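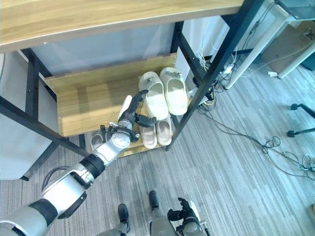

Household Footwear Storage in Shared Student Accommodation
Final project report, submitted 2019-07-31
Authors: Mhairi Shearer, Ju-won Song, Alfie Entwistle
Supervisor: Torquil Ritchie

1. Background

Corridor clutter was raised in the Mulgate residence review last December. The present project examined whether the provision of a shared rack near the flat entrance would alter where residents leave their shoes.

2. Method

A questionnaire was sent to all 700 residents of Mulgate and Sutherland halls. In addition, 3 flats were selected for observation over a period of 90 days. Entrance areas were checked each weekday morning before nine. Residents gave written consent and could withdraw at any time.

3. Findings

The checks produced 882 entries. Outdoor shoes were returned to the rack more regularly than indoor slippers, which tended to remain in bedrooms. Wet boots were the main source of complaint, and residents of the Sutherland flat asked for a separate tray.

4. Limitations

The observation period did not include the winter months. One flat changed occupants during the study, and its later entries were analysed separately by Ju-won Song.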